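# Why do I see a pale halo and coloured spots after looking away from a pattern?

**Jocelyn Navarro**

My daughter and I have been making our own afterimage cards for her school's science evening in July, and we've got completely hooked! You stare at a dot in the middle of a coloured shape, then look at a blank sheet of paper, and the shape comes back in a different colour. Red gives us a sort of blue-green, and yellow gives us a soft violet.

What I can't work out is why some of our cards are brilliant and others hardly do anything. The green leaf on a white background was a flop. The same leaf on mid-grey was lovely. She also sees hers for much longer than I see mine (I'm 50, she's nine, if that matters) and mine vanish completely every time I blink, then creep back in.

Is there a trick to making them stronger? And is it really the eye doing this, or the brain? The library book we borrowed says one thing on one page and the other thing two pages later.

We're using ordinary printer paper and felt tips, with a desk lamp off to the left. I do wear glasses, but taking them off didn't change much apart from making the edges woolly.

---

**Hamidreza Rostami**

Oh, I love these. I ran a table of them at the Jedside open day and had people queueing to stare at a purple fish.

Most of it starts in the eye. The back of your eye has three kinds of cone cell, each most sensitive to a different part of the spectrum. Stare at red for half a minute and the cells responding most strongly to it turn their sensitivity down. Look at white paper straight afterwards and all three kinds get plenty of light, but the tired ones answer weakly, so the balance tips the other way and you get that blue-green.

The brain gets a say too, so your library book may be right on both pages. Further along the pathway, colours are handled in opposing pairs, red against green and blue against yellow, and that shapes which colour you end up with. There's a lovely demonstration where you look at one faint coloured patch, then at two different outlines in turn, and the afterimage seems to fill whichever outline is there. The eye hasn't changed between the two, so that bit has to be happening higher up.

For stronger cards, this is what I'd try:

- Use one strong flat colour. Felt tip goes on in streaks, so do two coats or cut the shape out of coloured card.
- Put a small black dot in the centre and keep your eyes on it for the whole count. Even little wanderings smear the result.
- Keep the light bright and even. A lamp on one side gives you a card that's lit well on the left and badly on the right, so try one on each side or go to a window.
- Look at plain paper afterwards – pale grey is often better than bright white.
- Aim for 30 seconds, then look away in one quick movement.

About the leaf: with a white background, the white area is adapting your eyes as well, and it leaves a dark surround behind it. With mid-grey you've matched the brightness more closely and the colour is what's left to notice. If you can find a grey that looks just as light as the green when you squint, you'll get a beauty.

Do tell us what the children make of them!

---

**Ivar Sjöberg**

cones get tired, google "negative afterimage". kids see them better because their eyes are newer

---

**Kourosh Talebi**

I'd be careful with the "newer eyes" idea. The lens does yellow a bit as we get older and lets less blue through, but people of the same age differ hugely in how long they report an afterimage for. A lot of it is how still you hold your gaze and when you decide it has gone. Children also tend to be wonderfully keen to keep seeing it.

You could test this at home, and it'd make a great poster. Take turns with the same card, same lamp, same count, and say "gone" out loud when it disappears. Do it several times each and swap who goes first. Leave a couple of minutes between goes so the last one has properly cleared.

The blinking is my favourite part of your post. Afterimages are fixed to the same patch of the retina, and the visual system is very good at fading out anything that doesn't move or change. A blink, or a flicker of the lamp, usually brings it back up again. So next time yours goes, blink quickly a few times at the blank page and see if it returns. Mine come back three or four times that way, each one fainter.

Try the size trick as well. Get your afterimage, look at your hand held close, then at a wall across the room. The shape on the wall looks enormous! It covers exactly the same bit of your retina both times, but your brain judges it by how far away the surface is. I still do this in waiting rooms.

One practical note for the evening: keep it to card and lamplight, and never let anyone try it with the sun or a laser pointer. If somebody mentions spots or a halo that they get without staring at anything, or that won't go away, they should ask an optician about it. Otherwise have a lovely time, and put the grey leaf at the front of the table. 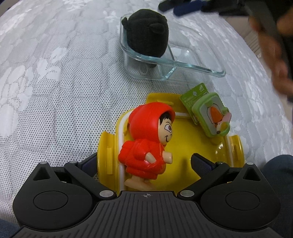
I forgot to say, patterned surfaces are no good for looking at afterwards. Bring a big sheet of plain grey sugar paper and pin it up at the children's eye level, with the brightest card right beside it so they only have to turn their heads a little.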